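Student Projects
Home | Reports | Archive | Submit a Report
By Soledad Kasprzak
September
7 min read

Teaching a Robot to Pick Up After Us: Gathering Demonstrations for Praden

The goal of our project was to collect examples of a humanoid moving clothes from a bed into a basket, in a form that a learning system could copy. The proposal took us an afternoon to write and contained the sentence "data collection is expected to be straightforward." I have left it in the appendix as a warning to next year's group.

Our learning system is called Praden. It looks at what the cameras see, looks at where the arms are, and tries to guess what a sensible operator would do next. For it to have any chance, a sensible operator has to be supplied. We had me and my lab partner, and we took turns.

What counts as an example

One example, which we called a run, starts with clothes on the bed and a basket on the floor. The operator drives both arms through a control rig while the software, Lema, records the camera views and the joint positions together. The run ends when the clothes are in the basket or when the operator says a word that had to be edited out of the audio. (We later turned off the audio.)

We set ourselves a target of 70 runs and gave ourselves a set of rules:

- The garments get dropped on the bed by whoever is not driving. No arranging.
- The basket may start in a different spot, but both the basket and the bed have to be reachable without walking.
- A failed grasp stays in the recording if the operator recovers from it. If something lands on the floor, the run is marked as failed and kept in its own folder.
- No run longer than 5 minutes.

The first rule was the hardest to follow. I had not realized how tidy my idea of a mess was. Left to myself, I drop a shirt so that a sleeve sticks up nicely toward the gripper, every time, and a system trained on my shirts would conclude that all laundry is eager to help. My partner throws things on a bed like a person who has just missed a bus, and her piles are far better data.

The room

We worked in a furnished bedroom with decent daylight and more decoration than our lab has ever seen. Praden has to cope with cushions and lamps sooner or later, so we left them where they were. The first Wednesday went entirely to setup, most of it spent on where the robot should stand. Too far from the bed and the arms reach at full stretch, where small corrections become large ones. Too close and the operator can't see the basket past the robot's own hardware.

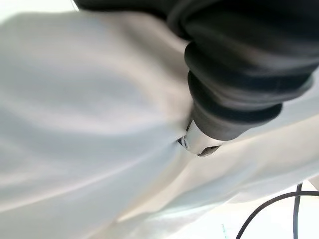
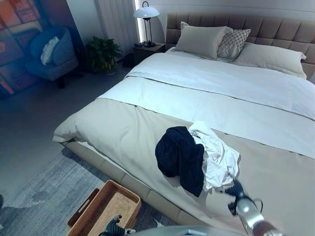
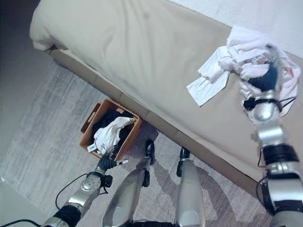 Photos: S. Kasprzak / Praden student project. Views from the robot's wrist and head.

The two kinds of view turned out to matter in different ways. From the head you get the plan: where the bed is, where the basket is, which garment to go for. Up close, the fabric fills nearly everything and there is very little plan to be had, but you can tell whether the tip is pressing into the cloth. Our early version of Praden was trained on head views alone. In playback it would reach confidently for a garment, close on the air just above it, and carry the air to the basket with great care.

White fabric gave us the most trouble. Against pale bedding the edges wash out, and the operator ends up steering by the shadows in the folds. Dark garments were easier to find and harder to read, because once bunched up they become one dark lump and you can't tell which part is a sleeve. We mixed both in the same runs so that Praden would not learn to be good at only navy.

What we got

We recorded 70 runs, as promised. After review, 60 were usable. Of the ten we threw out, most had a timing fault in Lema: the arm data lagged behind the video, so the hand seemed to know things before it saw them. That would be a wonderful skill for a robot to have, but it is a poor one to teach. The fault came from a full disk. The full disk came from me.

Reviewing took longer than recording. Each run had to be watched and marked by hand at the reach, the grasp, the lift and the release. We each marked the same 15 runs separately at first, to see if we agreed. On reach and release we mostly did. On grasp we did not agree at all. I was marking the moment the fingers touched the cloth and my partner was marking the moment the cloth started to move. We argued over this for most of an evening and went with hers, and I redid my share.

Problems we did not solve

Two-handed work is underrepresented. Both of us drive with the right hand leading, and the left mostly waits near the basket like somebody holding a door. Praden has picked this up faithfully. If we had another term I would ask for a left-handed operator, or at least forbid myself from using the right for a day.

We also never varied the bed. Everything was collected in one room, with one height of mattress, and I would not bet my grade on the system coping with a different one. My adviser has pointed out that I am, in a sense, doing so.

Releasing cloth is still clumsy. An operator learns to open the hand and then pull back slowly so the fabric doesn't come along for the ride. In the first twenty or so runs we hadn't learned it yet, and those runs are in the training set too. We considered dropping them and decided that the recoveries were worth more than our dignity.

Notes for whoever takes this over

Check the disk before you start. Agree on what a grasp is before you mark one. Keep the failed folder, and label each failure on the same day, while you still remember whose it was. The marking sheet and the list of usable runs are in the project folder under Praden, and the file named "final" is older than the one named "final2."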